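December 30, 2019
By Annick Riviere

The Udurent Academy of Spreadsheets and Advanced Charting promised a job to every graduate, and it kept the promise by hiring them to teach at the Udurent Academy of Spreadsheets and Advanced Charting.

Dilruba Majumder learned this in her second week, from the man at the next desk. Mortimer Haddad had sold carpet until March and had enrolled because the flyer said "upshot" and he liked the sound of it.

"So who teaches us?" she asked.

"The class before."

"And who taught them?"

Mortimer pointed at the portrait over the water cooler. It showed Mr. Sheehan, the founder, with one hand resting on a monitor as if it were a good dog.

The course ran 80 hours, most of them spent on pie charts. Their trainer, Piyumi Sultana, had graduated on a Monday-through-Friday fast track and still had the price sticker on her pointer. She was a decent teacher as long as no one asked about bar charts, which were in Module 2, and she hadn't been given Module 2.

"We'll circle back to that," she would say, and draw a circle, and cut it into slices. 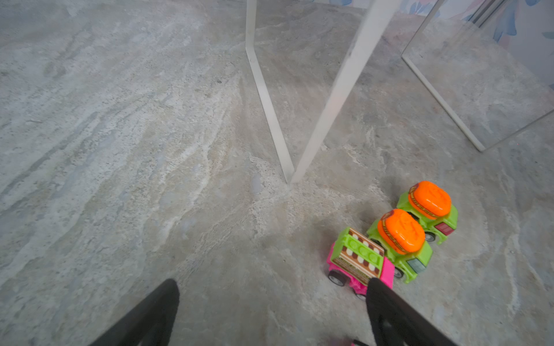
Dilruba had paid 1000 dollars, and she wanted to see a bar chart. She stayed late one evening and asked at the front desk for the Module 2 binder. The receptionist said it was with Gunar.

"Who's Gunar?"

"He runs placements."

Gunar had an office the size of a coat. The binder was holding up his window. He took it down, the window fell shut, and he slid the thing across to her with real tenderness. Inside were a takeout menu and a single sheet of paper that read, in large type, BARS: SEE INSTRUCTOR.

"You're bright," Gunar said. "You came looking. Most of them go straight to the exam."

"What's on the exam?"

"Pie."

He offered her the evening batch, starting after the holiday, with her own pointer. She said she would need to think about it. She thought about it all the way to the elevator, where Mortimer was waiting with his coat on and a new lanyard that said SENIOR FACULTY.

"They gave me weekends," he said. "Did you find out about the bars?"

"You're supposed to see the instructor."

He looked down at his lanyard for a while. Then he pressed the button for the lobby and asked if she happened to know anyone who did.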